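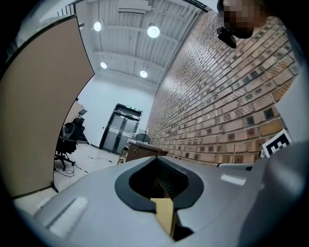
The big room, finally!

I've been itching to show you our new workroom (well, new to us) and I love it already. That corrugated metal ceiling! The round lights make it feel so bright, and the white walls help too. I'm keeping the beige partition for a quiet corner with a desk chair, and Miroslava wants the slanted-top wooden box moved next to her table. Next up is a rug, over 30 swatches to go through, and I'm leaning toward a deep green from Kisska. More in the next post!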